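Re-pitching the Tondent cultures, and a note on the smoked porter

9th August

The house strain was overdue for a restart. I keep two slants and one jar of slurry in the back of the fridge, and the slurry had been in there since April. I was going to dump it, but I wanted to know how far viability had dropped, so I made a starter and took notes.

The strain is the one Tondent sells as their English ale. Medium attenuation, drops bright, throws some stone fruit if you let it get warm early. I have used it for every dark beer I have made in the last two years, including the brown that went to the Rirkach club night and came back with a score sheet complaining about diacetyl. The sheet was right. I had crashed it too early.

Starter details: 962 ml of wort at 1.037, one pinch of nutrient, stir plate on low. The slurry was tan on top with a darker layer underneath. I decanted the beer, took from the middle of what was left and threw the rest out. There was no activity at all for 18 hours, then a thin ring of foam, then a normal krausen by the next evening. I let it finish, chilled it, and tasted the liquid. Slightly bready, no sourness, nothing like rubber. Good enough to pitch into something I would not cry over.
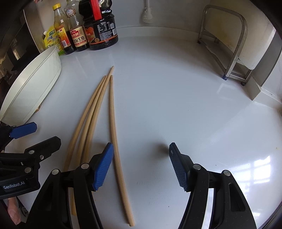

The something was a smoked porter. I had a partial sack of Alvarado beechwood malt that needed using, and the plan was to keep it at a quarter of the grist so the smoke would sit behind the roast. My previous version went to 40 percent and tasted like the inside of a chimney for the first two months. It did settle down, but by then there were only a few bottles left.

Grist was pale malt, the smoked malt, some medium crystal, brown malt and a small amount of debittered black. I mashed a little high, at 156 F, and got less out of it than expected. Original gravity came in at 1.056 against a target of 1.060. I blame the mill gap, which I had opened for a wheat beer and forgot to close again. I checked it afterward with a feeler gauge and it was well wide of where I normally leave it.

Hopping was simple. One bittering charge at 60 minutes and nothing after. I have tried late hops in smoked beer twice and did not like it either time. The fruit and the smoke fight each other and the result reads as ashtray.

Pitched at 64 F and held there for three days, then let it rise to 68. Signs of fermentation showed up the next morning, a bit slower than a fresh pack but well inside what I would accept. It finished at 1.016. This time I left it alone for a full week after the gravity stopped moving and did a forced diacetyl test before crashing. I put one sample in a hot water bath and left one at room temperature, both covered, and smelled them side by side. No butter in either.

Tasting notes, from the first carbonated pour:

Aroma: cocoa powder first, then smoke, more campfire than bacon. Low plum.
Appearance: very dark brown, clear at the edges when held to a lamp. Tan head, decent retention.
Flavor: roast and smoke about even, some toast crust from the brown malt, firm bitterness. The finish is drier than the numbers suggest.
Body: medium. It could be fuller. Closing the mill gap should help a little, and a handful of flaked barley would help more.

I opened a bottle of Flelline's smoked porter next to it for comparison. Theirs is sweeter and has more body, with the smoke mostly in the aftertaste. Mine has the smoke up front and leaves sooner. I prefer theirs with food and mine without it.

For the next batch I will keep the smoked malt where it is, drop the debittered black by a third and swap half of the crystal for a darker one. The old slurry has been replaced by a jar harvested from this batch, labeled with the generation number this time. The slants are still untouched and I would like to streak one out before winter, if I can find where I put the plates.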